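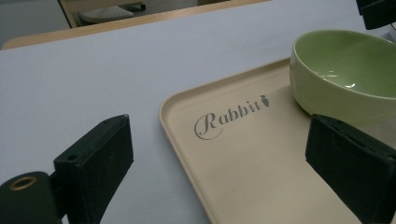 My mother-in-law, Forough Kiani, has never once let a visitor leave her house without tea, and that includes the man who came to read the gas meter. I married into this way of thinking twenty-odd years ago and I'm still learning the rules of it, of which there are many, most of them unspoken until you break one. The tray is where it starts. It doesn't need to be silver or anything your grandmother would have locked in a cabinet; a plain beige one with rounded corners and a bit of a raised rim, set down on a pale tabletop, will do the job as well as any heirloom, and the rim will save your good trousers when somebody's elbow goes out in the middle of a story.

I've been thinking about all this since Saturday, when I drove up to Cevside for the afternoon tea they put on at the old railway hall. It began as a way of getting newer families in town to meet the older ones, and I'd expected a few urns and a plate of lamingtons. There were lamingtons (very good ones, with a proper layer of jam). But there was also Jamshid Nikzad at the far end with a samovar that his uncle had carried over in hand luggage, and a queue that went out past the coat hooks and onto the verandah.

Jamshid is particular. He rinses the pot with hot water, tips it out, adds the leaves and then leaves the whole thing sitting on top of the samovar until he's satisfied, and he will not be hurried by anybody, least of all by me with my notebook. The colour is what he watches. He poured a little into a glass, held it to the window, tipped it back into the pot and went on talking about his tomatoes for another five minutes. When it finally came it was a deep reddish brown, strong without being bitter, and he handed me a sugar cube and looked at me sternly until I put it between my teeth where it belonged.

Across the hall, Ka-ming Chou was pouring something else altogether. His family ran a café when he was a boy, and he makes the milk tea he grew up with, pulled back and forth through a cloth filter and finished with evaporated milk. He told me he'd given up on convincing his neighbours to drink it hot in January and now keeps a jug in the fridge for them. I had two cups, and I'd have had a third if Homa Salehi hadn't steered me away by the arm to try her cardamom biscuits, still warm and falling to bits in the paper napkin.

What I loved most, though, was how long everybody stayed. I grew up with tea as a thing you had standing up, in a mug, with one eye on the clock and the bag still floating about in it. My dad could finish his between the kitchen door and the ute. At Forough's table you couldn't do that if you tried – the glasses are small, so you have to be poured another, and while it's being poured somebody remembers a cousin, and then it's dark outside and you're being asked whether you eat eggplant.

Soudabeh Moradi, who drove down from Gilham with her two girls, thinks the small glass is the whole secret. A big mug says there you go, that's your lot. She also thinks most of us buy our tea too far in advance and keep it above the stove, where it goes flat and dusty, and I went a bit quiet at that, picturing my own kitchen. She buys hers in small packets, mixes in a pinch of dried rose petals and keeps the tin in a dark cupboard away from the spices.

I've since moved my tin. I've also bought six little glasses from the op shop, none of them matching, and last night I made a pot the slow way while my husband stood in the doorway asking if something was wrong with the kettle. We drank it at the table with the radio off. His mother rang halfway through the second glass, wanting to know what leaves I'd used, and then how long I'd left them, and then she said she'd be over at three tomorrow to show me properly.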